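Covering and marking out the long worktable – replies wanted before the June changeover

Posted by K_Jardine (moderator)
Members are reminded that the long worktable in the Tilton building is covered in brown paper and divided into sections with blue tape. The present covering is due for replacement in June. Before the new roll is ordered from Olberg, comments are invited on whether the taped grid should be kept, and if so to what standard it should be laid. Please confine replies to the table itself. Questions on seating belong in thread 161.

T_Naqvi
I support retaining both the paper and the tape. The paper protects the top, and the sections give each item a place to be returned to. I would ask that the lines be measured before they are laid. At present they are judged by eye.

Cheema_Y
I must disagree with Mr. Naqvi on the second point. The sections are a guide for setting things down. They are not a drawing. Measuring a table of that length would occupy most of a morning, and the paper will be changed again in any case. My objection is to joining short pieces of tape, which lift at the ends and collect dust.

T_Naqvi
The two matters are connected. A person who measures first will cut one full length. A person who does not will patch.

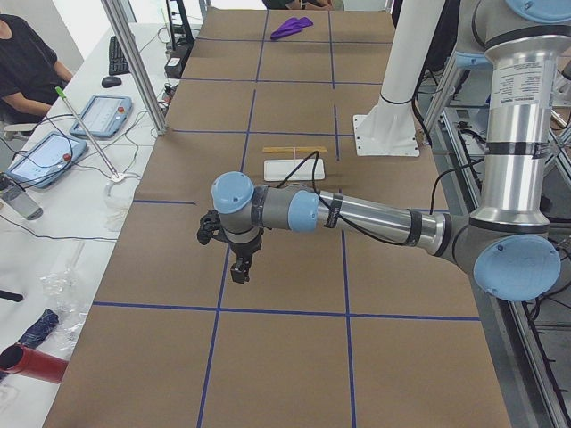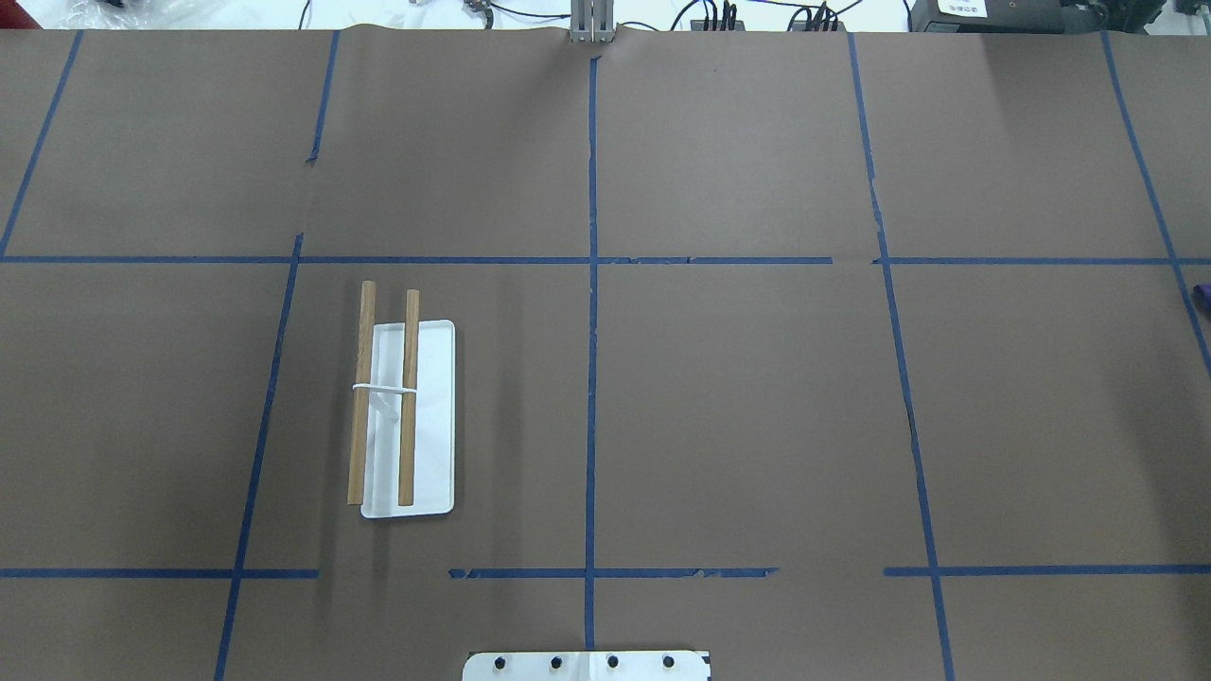 Brown paper and blue tape, with the white desk alongside in the first view.

My proposal is that each line be run in a single piece from one side to the other, and that any line found to slant be lifted and laid again the same day.

D_Awan
Lifting tape from paper tears the paper. I have done it at the Jadoon annex and had to replace the whole sheet. If a line slants, I would leave it until the next change. A slanted line still separates one section from the next.

Cheema_Y
Agreed with Mr. Awan.

K_Afridi
May I raise the width of the roll? The 56-inch paper was discontinued by our supplier and the narrower one leaves a seam. I would prefer a heavier paper to a wider one, as the last light roll wrinkled within a week. Cloths should also be folded when work ends – this is already in the room notes and is not always observed.

K_Jardine (moderator)
Thank you. The order will be for the heavier paper. Full lengths of tape will be used for new lines, and existing lines will not be lifted between changes. The question of measuring remains open, and Mr. Naqvi and Mr. Cheema may each submit a short note.

Reader comments

Cellach: We chalk the lines first and tape over the chalk. It takes ten minutes.

Guest 1276: Chalk marks the paper and makes the tape stick poorly. I would not advise it.

Cellach: Ours has held well. Pencil would also serve.

Related threads
Storing paper rolls upright or flat
Tape residue on painted desks
Seating at the long table (thread 161)
Room notes, Tilton building: proposed wording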